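The marble went down in June, all 226 tiles of it, and I have been learning how to look after it ever since. The man who laid it, Ferenc Dobos, told me to sweep daily and mop with hardly any water. I nodded and then did it my own way for a month, with a bucket and far too much soap. The floor went dull and I had to start again.

So now I do it his way. Everything that lives on the floor gets lifted first, then I sweep from the far wall towards the stairs, then I mop.
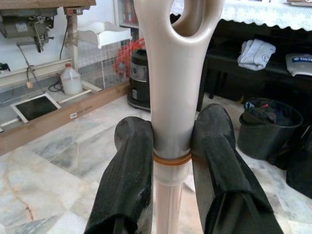 The sewing corner takes longest. Thread ends and snips of lining get everywhere, and on pale stone you see every one of them. I used to push the broom about under the table and hope for the best, but the motor is mounted underneath the tabletop and there is a white cord dangling from it, so I go slowly there. My neighbour Jenő Gulyás says I should clip the cord up against the table leg. He is probably right — I have been meaning to do it since the spring. The veins in the marble don't help either. There's a thin brownish one that I have tried to sweep up more than once, thinking it was a bit of thread.

The other slow part is the foot of the stairs. The stairs are dark wood and were here long before the marble, and I was worried the two wouldn't go together. I needn't have been. Dust does collect where the lowest tread comes down near the floor, and I do that bit by hand with an old paintbrush, then wipe the skirting line with a damp cloth. Small things also get put down in the corners on the way upstairs and stay there for days.
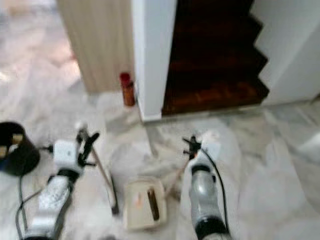

The foot of the stairs, with the little red-capped bottle still in its corner.

The whole floor takes me about 2 hours with a break for tea. I have gone back to plain warm water and a flat mop, and the shine is coming back by the window first. The hall is next, once I've found a mat that doesn't slide.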